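Is a residency that charges the artist a fee ever worth it?

Asked in: Art careers and money
3 answers

I make linocuts and small artist books and I've been applying to residencies for two years without much luck. Last month I got an acceptance email from a place called the Torkby Studio Program. Four weeks, own room, shared print studio. I was thrilled for maybe ten minutes and then I read the second page, where it says the "participation contribution" is $2199. Travel isn't included and neither is food apart from a welcome dinner.

I don't remember seeing this on the application. There was a line saying "some costs may apply" and I took that to mean materials. I also paid $35 to apply.

They want a nonrefundable deposit to hold my place, and they say the August session is nearly full. The email calls me one of a "highly selective international cohort" but I can't find anywhere how many people applied or how many got in. I asked and was told they don't share that.

My friends are split. One says every residency costs money now and I should stop being precious about it. Another says it's a vacation rental with a certificate. I could afford it if I emptied my savings, which I'd prefer not to do for something that looks bad on a resume anyway. Does it look bad? Do galleries know which ones are pay to play? I'd like to hear from people who have been to one of these, good or bad.

Edit: to clear up a couple of comments, yes there is a real press, they sent me a list of equipment. No, there is no stipend for anyone, I checked.

Answer 1 (marked as helpful)

I've been to three residencies. One was fully funded and two charged, and I would repeat one of the two that charged, so I'm not going to tell you they're all a racket. But I'd be very slow to send this one a deposit.

What bothers me is the order things happened in. A program that charges should say so on the page where you apply, with the number. If you only learn the number after you've been told you're wonderful, somebody has thought about when you'd be most likely to say yes. The "nearly full" part is the same trick. They may well be nearly full. Ask them for the names of the people you'd be there with and see what comes back.

The paid one I liked was at Stubbs, which is an old feed store with four bedrooms over it. They charged $1081 for three weeks and the breakdown was right there: rent, heat, the tech's hours, a small amount for inks. You could argue with the total but you could see where it went. There was a printmaking tech in the building every weekday morning. I made more work there than I had in the year before.

The paid one I didn't like was Clandanton. Lovely website. The "studio" was a dining room with a tarp down, and the person running it was away for most of my stay. Seven of us shared one sink. The closing exhibition they'd promised was an open door on the last afternoon, and the only visitors were the couple who rented the cottage next door. I still list it on my resume and it has never once come up.

Which gets to your other question. People who run small galleries mostly don't know or care which programs charge. A few names carry weight and everything else is a line. I don't believe anyone who says a fee residency will open doors, and I don't believe anyone who says it will shut them either. What it gives you is time and a press. Work out what four weeks of press time costs near you, add a cheap room, and compare.

Things I'd want in writing before paying anything:

What the fee covers, line by line.
How many artists share the press, and whether there's a booking sheet.
Who is on site and for how many hours a week.
What happens to your money if they cancel. Get this one even if you get nothing else.
Two past residents you can contact, picked by you from their list and not by them.

If they get huffy about that, you've saved yourself the airfare.

- Declan Pomare

Answer 2

just dont pay. real residencies pay YOU. if they had any confidence in your work they'd fund it. the $35 is how they make money off the people they reject and the 2199 is how they make money off the rest

Comment on this answer: That's a bit much. Plenty of funded ones charge an application fee too, someone has to read the things.

Comment on this answer: who reads them though. have you ever had feedback from one? me neither

Answer 3

I help read applications for a program (not the one you mention) so take this with whatever salt you like. Fees went up nearly everywhere I know of, and some decent places charge because the grant they used to live on dried up. So a fee by itself doesn't tell me much. Refusing to give an acceptance rate doesn't either, a lot of places are cagey about it. Hiding the fee until after the acceptance does.

I'd add to the list above: ask if they have any reduced places. Even a struggling program usually has one or two, and they're often not advertised. Jundlow, where I went years ago, took a third off for me when I wrote a polite email, and that was after I'd been accepted. Worst they can say is no.

Also look hard at the work past residents made there, as opposed to work they'd made before and let the program post. On a lot of these sites the gallery page is all older pieces. Check the dates against the artists' own sites. It's dull but it took me one evening and put me off two places. 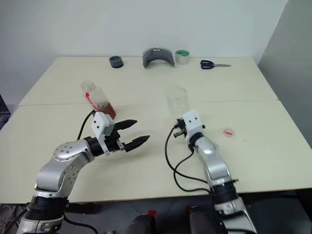 Can I ask for the deposit back if I change my mind in the first week?

You can ask, but if the agreement calls it nonrefundable I'd assume it's gone. Some programs will move it to a later session if they can fill your spot, so get them to say in the contract how many days' notice they need for that. Pay by credit card if they allow it. If they only take bank transfer I'd want to know why.

One more thing for the original poster. "International cohort" can mean one person from across the nearest border. I wouldn't read anything into it.

Comment on this answer: Original poster here. I wrote and asked for the breakdown and the reduced rate. They replied within the hour offering me $300 off if I paid the deposit by 5 p.m. the same day. No breakdown. I haven't paid.

Comment on this answer: Well, there's your answer about how full August is.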